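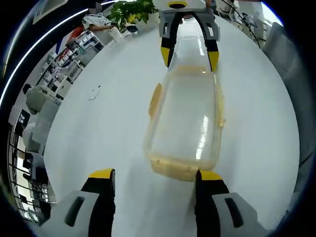
Equipment planning for handheld-gripper collection

Reading time: 6 min

We use cookies to keep this site running and to remember your settings. Accept / Manage

Equipment planning for handheld-gripper collection covers the choosing, pricing, ordering and replacing of the tools used when people record manipulation tasks with grippers held in the hand. It includes the grippers, spare fingers and pads, cameras, tables, storage, and the household objects being handled. Usually done once a year. Often done badly, with the grippers priced to the cent and everything else left to a line called "misc."

Most groups treat it as a branch of lab purchasing. Some split it in two: a capital budget for things that last and a running budget for things that wear out or get thrown away. The split matters more than the total in most places, as the two pots of money come from different people.

Terms

A station is one table with its grippers, cameras and lighting. A pair is two matched grippers used by one operator, left and right hand. A single is one gripper. A set is the group of objects for one task, e.g. containers, cups, cloths. Consumables means pads, tape, wipes, batteries, gloves. Usage varies, and older Ravach price lists use "set" for what everyone else calls a pair. Check before ordering.

History

Early buyers mostly printed their own grippers and paid only for cameras and screws. Cheap, slow, and the parts rarely matched from one batch to the next. Ready-made units came later. Ravach sold singles only at first and added matched pairs after complaints about finger gaps that differed between left and right. Zanell went the other way and started with pairs. Skaltari does not make grippers at all, it sells pads, tips and mounting plates to fit other makers' bodies.

The Milošević sheet, a planning spreadsheet named after the workshop that first passed it around, dates from the same period. Still the most copied template. The last public revision is dated 29 September 2018 and has a known fault in the shipping column, which adds freight to the unit price before tax and then again after. Many copies in use still have it.

What gets bought

Grippers. The main choice is single or pair. Pairs cost more than two singles from most sellers because they come measured against each other. Worth it for two-handed tasks, wasted on one-handed ones. A station that only ever does pick-and-place with one hand doesn't need the second unit, and it will sit in a drawer until someone strips it for parts.

Fingers and pads. Pads wear first, then tips. Colored tips are easier to find in recorded video than dark ones, so many buyers pay the small extra. Order pads with the gripper, same shipment. Pads ordered later may come from a different mold and grip a little differently, which shows up in the recordings and is a pain to trace.

Cameras. Wide lenses are common. A wide view takes in a lot of room, so the budget should allow for whatever the room needs too: screens, a divider, a sign on the door, a consent form and somebody's time to handle it.

Tables. Often left out, then bought in a rush. Gloss tops wipe clean fast but throw back the ceiling lights. Matte tops cost more to keep clean. Height matters if operators stand all shift. Adjustable legs are nice to have, fixed legs are fine where the same people work the same table.

Objects. Cheap per item, expensive per year. Clear plastic food containers are the usual sore point. Transparent, light, slippery, hard for cameras, and therefore wanted in large numbers. Sauce and oil leave a color on them that washing does not always shift. Some groups throw stained ones out, some keep them on purpose as a seperate set, since kitchens are full of stained containers and a robot that has only met clean ones is not much use in one. Either way it needs a line in the budget.

Storage. Shelving within reach of the table, labeled bins, a place for dirty objects that is not the same place as the clean ones. Low cost. Skipped all the time.

A worked budget

A typical small order for 2 stations, both two-handed, with one pair each and one spare pair between them. Of the planning units used in the Milošević sheet (one unit = the price of one single gripper), the order is laid out like this:

Grippers: 6 singles' worth of hardware, bought as pairs
Pads and tips: 38 finger kits for the year
Objects: 200 items, containers and cups mostly
Tables and lighting: quoted locally
Shipping and customs: quoted seperately, never folded in

Pads look high. They aren't. New operators squeeze hard and go through them fast, then the rate drops. Don't plan a full year on the first month.

Lead times

Grippers are slowest. Zanell builds to order and closes its book before the end of the year, so October is the practical deadline for anyone who wants delivery ahead of the new budget. Ravach holds stock of singles but not pairs. Skaltari pads ship quickly in the standard size and slowly in every other size. Tables from a local supplier usually beat all of them, so order tables last or they will be stood in the hallway.

Common mistakes

Buying for the number of stations planned, when there are only enough operators for half. Buying all the containers in one shape. Forgetting dish soap, racks and a sink. Putting repairs under capital. Signing a service plan that covers the body and not the fingers. Counting the spare pair as a working pair by spring, after which there is no spare.

Cleaning time is a special case. It is labor, not equipment, so it drops out of the equipment plan and nobody picks it up in the staffing plan either. Residue on objects ends up on pads, and greasy pads slip. A wipe-down slot between tasks should be costed somewhere.

Leasing

Rare but growing. Zanell offers pairs on a yearly lease with pads excluded. Makes sense for a short project or a pilot station. For anything longer, buyers mostly find the return conditions strict: scratches on the housing are charged, and a used gripper has scratches.

Disposal and resale

Housings can be resold, cameras too if wiped. Worn fingers have no market. Object sets can sometimes be passed to another group, washed, boxed by type, with a list in the box.

Related articles
Finger pad wear
Matched pairs and calibration
Transparent objects in manipulation
Milošević sheet
Workstation lighting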